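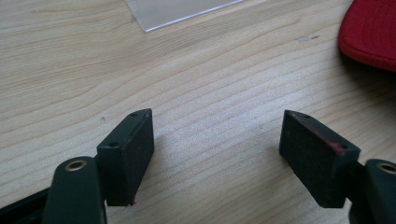
Folding and Storing Caps Without Wrecking Them

My caps used to live in a heap on the closet shelf at the Laing Street apartment, and every spring I'd dig one out with a dent in the crown that no amount of punching from the inside would fix. So I changed how I clean them, fold them and put them away, and I've stuck with it through two moves (and one very small hallway!).

Pick the right surface

I work on a table, never on the bed. On a soft mattress the brim sinks in and you end up pressing a curve where you didn't want one. Clear everything off first and give the top a wipe, then let it dry all the way.

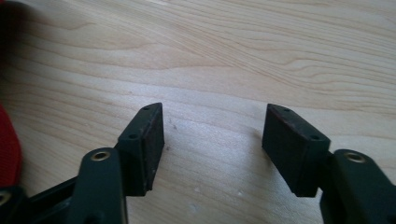
Caps pick up more from a table than you'd think, especially the fuzzy brushed kind that grab every crumb. I like pale wood for this job, with soft wavy grain and a smooth matte finish, because lint and dark threads show up right away and I can brush them off before the cap goes down. If your table is dark, lay an old white pillowcase over it and pull it tight.

Look inside before you do anything

Flip the cap over and read the care label if there is one. Mine from Hinex has a label so faded I gave up on it and just went with cool water. Then check the sweatband, which is where all the grime sits. I dab it with a cloth and a drop of dish soap, wait 3 minutes, and dab again with plain water. Don't soak the whole cap if you don't know what the brim is made of. Old ones can have cardboard in there, and I lost a good one that way.

Folding, step by step

1. Loosen the strap as far as it goes, so the back isn't pulling on the crown.

2. Lay the cap down with the inside facing you. A red one with a black lining is nice to practice on, as you can tell at a glance which side you've got hold of.

3. Pinch the crown fabric and lift it into a loop, keeping your grip light and staying off the brim. 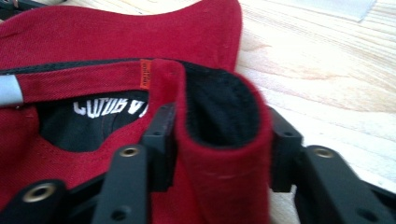
4. Ease the back of the crown into the front, so it nests like a bowl in a bowl. Skip this with stiff-front caps and store those whole.

5. Smooth the seams with your thumb and stack the next cap right over it, brims all pointing the same way.

Where they go after that

I keep 7 to a row in a long Drorance box, on its side, under the bench by the door. Any more and the ones at the back get squashed. A sheet of tissue in the first crown holds the whole row in shape, and I leave the lid off in summer so they can air out.

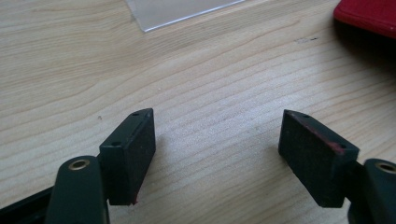
Flalteo wrote in to say the tissue goes limp after a month and a rolled-up washcloth does the same job better, plus you can throw it in the laundry. I've tried it with the front cap of each row and I'm switching over. Do make sure the washcloth is bone dry before it goes in, and pick a white one if the lining is light.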